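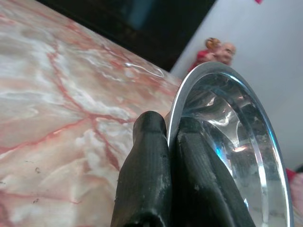
Ticket 1175 - Table top: haze, water rings, sticky label residue
Category: Furniture care / surfaces
Status: Resolved (with one thing still open, see the end)

Original message

Hi Drutico support! I have two of your square Flunport tables, the marble-patterned ones with the red-orange edge, and they live side by side with a little gap between them. I love them. I love them a bit less since Sunday, when the sun came in low and I noticed that the one I eat at has a cloudy haze over about half of the top, right where the bowls and cups get put down. The other one still looks fine.

I've wiped it with a damp cloth and it looks great for a minute, then it dries and the haze is back. There are also faint rings, the size of the bottom of my steel bowls. I ran a fingernail over one and couldn't feel anything, so I don't think it's a scratch, but I'm no expert! Also the pattern is so busy, with all the pale patches and the little reddish veins, that from straight above I can't see the problem at all. You have to get your head down low and look across it toward the light.

What should I try? I don't want to go at it with something strong and end up with a dull patch forever.

First reply from support (pasted in by me so it's all in one place)

They asked what I clean it with, what usually sits on it, and whether the haze moves when rubbed with a dry cloth. They also said not to use vinegar or a scouring pad until I'd written back. Fair enough, the vinegar was already in my hand.

My answers

1. Cleaner: Cordeiro kitchen spray, the lemon one. A few squirts straight on the table every evening, wipe, done. I have never rinsed it off. I didn't know you were supposed to.

2. What sits on it: stainless steel bowls, plastic cups, forks and spoons. No hot pans. I do put the bowls down wet sometimes, straight from the drying rack, and leave them there until dinner.

3. Dry rub: yes, it moves! I rubbed a spot near the corner with an old T-shirt and got a smear that went wherever the shirt went. So something is sitting on top of the finish.

Second reply from support

Short version: it sounds like a build-up of cleaner, with hard water on top. The instructions were to clear the table, use warm water with a drop of plain dish soap, wipe, then wipe again with clean water, then dry it right away with something soft. Repeat before trying anything else.

Log, attempt 1

Cleared everything off. Used 18 ounces of warm water in a mixing bowl with one drop of soap, because I'm the kind of person who measures things and then forgets why. First wipe, the cloth came up gray, which was embarrassing. Rinse wipe, dry with a cotton towel. Looked across it at 5:14 by the stove clock (I wrote it down as 514 and then wondered for ages what 514 was, sorry) and the haze was mostly gone on the wall side. Still there on the side where I sit. The rings hadn't changed.

Log, attempt 2

Same again, with fresh water. I think last time I was basically moving the same gray water around. Changed the cloth halfway. This time the haze went completely, and the gloss came back so well that the window shows up in it like a bright little stripe. Rings fainter but still there if you know where to look, and I now know exactly where to look.

Log, the rings

Support suggested laying a warm, damp, folded cloth over each ring for a few minutes and then wiping and drying. I did the worst one first. It took two goes. The next one came off with one. I left the cloth on the third for far too long (the phone rang) and it didn't hurt anything, but I wouldn't make a habit of it near the edge band, in case water gets in under there.

By the way, a crumb stuck under the cloth will scratch. I found a couple of crumbs after I'd started and had to stop and brush the whole top down dry. Brush first, then wet. I'd put that in the instructions, if anybody at Drutico is reading this.

Setting the table again

I've put things back the way I like them and I'm drying the bottoms of the bowls before they go down. It's a small thing and it's already a habit.
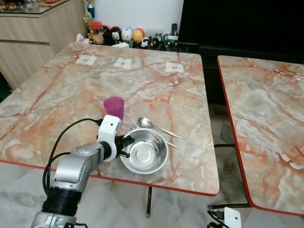 Can I leave the bowls and cutlery out on the table all day?
Sure, as long as they're dry underneath. It's the trapped water that leaves rings, so give the bottoms a quick wipe and move things around when you clean.

Log, label residue

This is the part I added to the ticket later. There are small paper labels taped down flat near the back of the table, and tape that has been down a while leaves a gummy square behind. I'd peeled one off before and the leftover bit had collected dust and gone dark.

Support said warm soapy cloth first, then a little cooking oil on a cotton pad, then soap again to get the oil off. The cloth on its own did nothing. The oil worked, slowly. You dab, wait, and roll the gum off with your thumb - don't scrape it, not even with a plastic card, the corners are sharper than they look. Then soap, clean water, dry towel. You can't tell where it was.

The ones that are still down can stay for now, I need them where they are.

What I've changed

The lemon spray is for the stove only. For the tables I bought a pack of Zenau cloths, 200 in a box, which is ridiculous, but the small pack was sold out. One cloth damp, one cloth dry, every evening. It takes less time than the spray did, weirdly.

Still open

The second table has a tiny rough spot on its red edge, close to the bottom corner. It isn't peeling, it just catches on a sleeve. I've asked whether that can be smoothed down at home or whether I should leave it alone until a touch-up kit is back in stock. Please keep the ticket open for that one, or give me a new number and I'll move my messages over.

Thanks for all the help so far, the big table looks lovely!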